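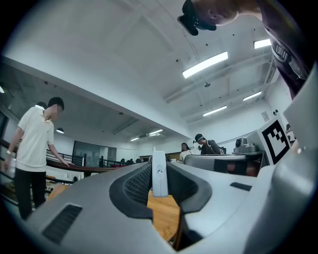

Researchers at the Temora Institute have reported that hand-held grippers, carried by people through ordinary tasks, can supply enough training material for a robot arm to learn those tasks without being driven by remote control. The results come from the Skinell project, which is led by Kai-wen Liao and supported under the Trurkance program for applied manipulation research.

Liao spoke with the Institute's communications office on Tuesday about the method, the findings to date and the limits of the work.

The project grew out of a practical difficulty. For several years the group had collected its training data by teleoperation, in which a trained operator moves a robot arm from a control station while the system records every motion. The recordings were precise, but they took a long time to make.

"We could run one arm, in one room, with one operator," Liao said. "On a good day we would finish with a few dozen usable recordings, all of them made at the same bench under the same lights. The robot learned that bench very well. When we moved it to another building, its performance dropped sharply."

Under the current method, the operator holds the gripper directly. A camera on the tool records what is in front of the fingers, and software later recovers the path of the hand from the video. The trained policy receives the same kind of view when the gripper is mounted on an arm.

"The important point is that the person and the robot use the same fingers and the same camera," Liao said. "If those match closely, we have much less to correct afterward."

For the main study, participants recorded 3,642 demonstrations of tabletop tasks at 15 sites. The tasks included placing cups on saucers, folding small towels, sorting cutlery and closing the lids of storage boxes. Of the total, 604 recordings were set aside, most of them on account of tracking errors. The remainder were used to train a single policy, which was then tested on an arm at a site that had contributed no data.

According to Liao, the policy completed the cup and box tasks reliably and the cutlery task in a majority of trials. Towel folding remained difficult. The arm often made the first fold correctly and then failed to find the edge of the cloth for the second.

"We reported the towel results in full," Liao said. "Cloth changes shape each time it is touched, and our demonstrations did not cover enough of those shapes. I would not describe that task as solved, and the paper does not describe it that way."

The group also compared two ways of spending the same collection time. In the first, operators recorded up to 500 demonstrations of a task at a single table. In the second, the same number was divided among all of the sites. The policies trained on the divided set performed better at the new location, although they performed slightly worse at the table used for the first set.

Liao considers this the most useful finding of the study. "People often ask how many demonstrations they need," he said. "Our results suggest that they should first ask where those demonstrations were made. A change of table height, or windows on the other side of the room, was worth more to us than another afternoon in the same place."

Asked about the recording errors, Liao said that fast wrist turns were the leading cause. When the tool swings quickly, the video blurs and the software can lose its estimate of position. Plain white walls caused similar trouble at two sites, where the camera had few features to follow. The team now places printed markers in the work area and asks operators to begin each session with a slow sweep of the room.

Operator training has been revised as well. New participants previously received a written guide and began recording the same day. They now complete a supervised practice session, after which a member of the team reviews the video with them.

"Most people hold the gripper too tightly at first and move as if they were being timed," Liao said. "We ask them to work at the pace they would use at home. We also ask them to keep their free hand out of the task. That is harder than it sounds, particularly with lids."

The question of privacy was raised early in the project. A camera held at table level can record people nearby as well as the objects being handled. The group's protocol requires written consent from everyone in the room, and faces are blurred before any recording is shared outside the Institute. Liao said that the blurring step had no measurable effect on training, as the policy depends mainly on the area near the fingers.

Work on the next stage is expected to begin in August at the Yau Building, where the group will have use of a larger test floor. It will examine tasks that require two hands, with one gripper held in each. The recordings must be aligned closely in time, and Liao said that the present software is not yet adequate for this.

"The two-handed work will start with very simple actions, such as holding a jar and turning the lid," he said. "We expect to discard a large share of the early recordings."

The training guide and the blurring software will be made available to other research groups on request. Inquiries may be directed to the Skinell project office at the Temora Institute.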